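ポスターと額装のよくある質問

このページについて

こんにちは、Bimemtonの店主です。ポスターと額縁だけを扱う小さな通販の店をひとりで回しています。メールの返事を書いていると、同じことを何度もお答えしているなあと気づいたので、よくいただく質問をここにまとめました。文章が長いのは性格です、すみません。急いでいる方は見出しだけ拾って読んでください。

ご注文の前に

額なしでポスターだけ買えますか?

もちろん買えます!むしろポスターだけのご注文のほうが多いくらいです。商品ページで「シートのみ」を選んでください。筒に入れてお送りするので、届いたらなるべく早く出して、きれいな紙をかぶせてから厚めの本を何冊かのせておくと巻きぐせが取れます。逆向きに巻き直すのはおすすめしません。私も昔それをやって、気に入っていた一枚に白い折れ筋を入れてしまいました……。

手持ちのポスターに合う額だけ欲しいのですが

額だけでも大丈夫です。縦と横をミリ単位で測って、注文画面の備考欄に書いてください。このとき、紙の端から端までを測ってくださいね。絵の部分だけを測って送ってくださる方がけっこういらっしゃって、そのまま作ると余白がまるごと入らなくなります。古いポスターだと左右で長さが違うこともあるので、上と下、右と左、両方測ってもらえると安心です。

横長の特殊なサイズも作れますか?

作れます。長辺の上限は200センチです。これを超えると運送会社さんに受けてもらえないのと、うちの作業台からはみ出すのとで、今のところお断りしています。パノラマの風景ものや、飛行船や汽車の図版みたいな横に長い絵は、私自身が大好きなのでぜひご相談ください。長い額は自重でたわみやすいので、裏に補強の桟を入れています。桟の追加料金はいただいていません。

額の種類が多くて選べません

ですよね。定番は2シリーズだけと思ってください。細めですっきりしたCadsteadと、幅が広くてどっしりしたTamuvwoodです。迷ったら、部屋にある家具の脚を見てみてください。細い脚の家具が多い部屋にはCadstead、箱っぽい家具が多い部屋にはTamuvwoodがなじみます。理屈はうまく説明できないんですが、これで選んで後悔したという声はまだ届いていません。

色はどちらも黒、白、ナチュラルがあります。いちばん出るのは黒です。セピアや夕焼け色のような暖かい色の絵は、黒でぎゅっと囲むと色が濃く見えて、私は好きですね。反対に、水彩みたいな淡い絵に太い黒を合わせると額のほうが目立ってしまうので、白かナチュラルをどうぞ。

マットは入れたほうがいいですか?

お好みです、と言ってしまうと終わりなので私の好みを書きます。小さい絵には入れたい、大きいポスターには入れなくていい、です。小さい絵は余白があるだけで急に立派に見えるんですよ(はがきサイズで試すとびっくりします)。マットの色は、真っ白よりも少しだけ黄みのある白のほうが古い図版には合います。

表面はガラスですか、アクリルですか?

全部アクリルです。軽くて割れにくいので、頭の上に掛けるものはこっちのほうが気が楽です。ただし傷はつきやすいです。乾いたティッシュでごしごし拭くのだけはやめてください。眼鏡拭きのような柔らかい布を少し湿らせて、そっとお願いします。アルコールの入ったクリーナーも曇りの原因になるので使わないでください。

お届けと返品について

注文してからどのくらいで届きますか?

シートのみなら次の発送便で出します。額入りは発送まで8日ください。ひとりで切って、組んで、ほこりを飛ばして、また入っていたほこりにがっかりして開け直して、という作業をしているのでこのくらいかかります。7月はお引っ越し祝いや新しいお店の開店祝いがなぜか重なって混み合うので、急ぎの方は早めに声をかけてください。

送料はいくらですか?

シートのみは全国一律776円です。半端な金額でよく笑われますが、筒代と運賃を足したらこうなりました。額入りは大きさで変わるため、注文画面で住所を入れると自動で出ます。離島の方は別途メールでお見積もりします。

イメージと違ったときは返品できますか?

定番サイズなら、掛ける前の状態であればお受けします。特注サイズは他の方にお譲りできないので、ごめんなさい、返品はなしでお願いしています。そのかわり特注のときは、切る前に必ず仕上がり寸法をメールで確認します。お返事をいただくまで作業は始めません。

届いた額の角が欠けていました

ああ、申し訳ないです。箱も捨てずに、欠けた部分と箱の外側の写真を撮って送ってください。作り直すか返金するか、お客さまに選んでいただきます。

飾り方について

どのくらいの高さに掛けるのがいいですか?

絵の真ん中が、立ったときの目の高さに来るのが基本です。ただ、ソファの上やダイニングのように座って過ごす場所なら、もう少し下げてもいいと思います。高すぎる絵は落ち着かないけれど、低めの絵は意外とすぐ慣れます。いきなり穴を開けないで、同じ大きさに切った新聞紙をマスキングテープで貼って、一晩眺めてみてください。朝になると「やっぱりもう少し左だな」となったりします。

細い廊下にも飾れますか?

飾れます、というか廊下はすごくいい場所です!横長の絵は特に廊下向きで、歩きながら端から端まで見ていくのが楽しいんです。気をつけるのは額の出っ張りだけ。荷物を抱えて通ると肩が当たるので、厚みのあるTamuvwoodよりCadsteadをすすめています。あとは、向かいの壁との距離が近いと照明が映り込みやすいので、電球の真正面は避けてください。

タイルの壁に額を掛けたいのですが

これもよく聞かれます。茶色やベージュのまだらなタイルに、黒い縁の額とセピアの空の絵、なんて組み合わせは雰囲気が出ますよね。つけ方ですが、タイルに直接穴を開けるなら専用の刃が必要ですし、割れると直すのが大変なので、慣れていない方は業者さんに頼んでください。自分でやるなら目地のほうを狙うという手もありますが、細い目地だとうまくいかないことがあります。粘着フックは表面がつるっとしたタイル限定で、耐荷重に余裕のあるものを。ざらざらしたタイルには向きません。
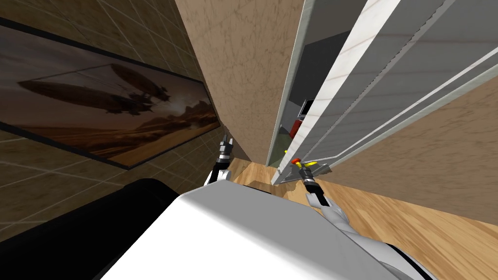

賃貸で壁に穴を開けられません

石こうボードの壁なら、細いピンを何本か斜めに刺すタイプのフックがあります。跡はかなり小さいのですが、契約によってはそれもだめな場合があるので、先に大家さんか管理会社に聞いてくださいね。どうしても無理なら、棚や床に立てかけてしまいましょう。うちの事務所も半分は立てかけです。滑り止めのゴムを下に敷くのを忘れずに。

額がいつの間にか傾きます

ドアの開け閉めの振動で少しずつずれるんですね。裏の下の角に、家具用の小さなクッションシールを貼ってください。それだけでかなりましになります。幅の広い額なら、吊り金具をひとつから左右ふたつに変えるのも効きます。金具は無料でお送りするので、備考欄に「金具ください」と書いてもらえれば入れておきます。

日が当たる壁は避けるべき?

直射日光が当たるところは避けてほしいです。UVカットのアクリルもありますが、色あせをゆっくりにするもので、完全に止めるものではありません。どうしてもその壁がいいという方には、季節ごとに絵を掛け替えるのをおすすめします。うちの額は裏のトンボを回せば中身を替えられます。

その他

Bañezシリーズの再入荷はありますか?

空と乗り物の古い図版を集めたBañez、お問い合わせがとても多いです。ありがとうございます。紙が届きしだい順番に刷っているところで、はっきりした時期はまだお約束できません。商品ページの「入荷のお知らせ」に登録しておいてもらえれば、並べたその日にメールが行きます。

お店で実物を見られますか?

実店舗はないんです。額の角だけを切った見本ならお送りできますので、色や幅で迷っている方はお問い合わせフォームからどうぞ。見本は返送不要です。お問い合わせの返信は朝の9時から夕方5時の間に書いています。夜にいただいた分は翌営業日までお待ちください。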